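Search this site
Materials 2: Wood Surfaces – Week 3 Notes
Aitana Requena | September
3 comments

Wood moves across the grain far more than along it. A wide top must be free to shrink and swell on its base. Slotted screw holes allow this; glue does not.

Light wooden tabletop, three views.

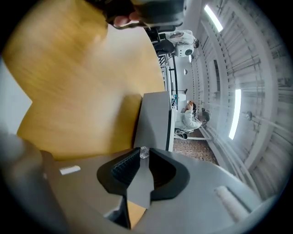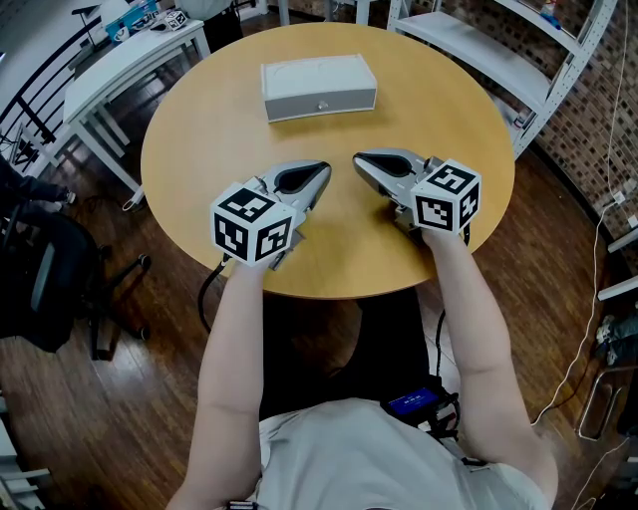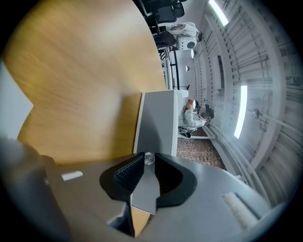
Finish both faces equally. A top sealed on one side only takes up moisture unevenly and cups. For Tuesday, read the Bistley chapter on movement – skip the tables.

2 shares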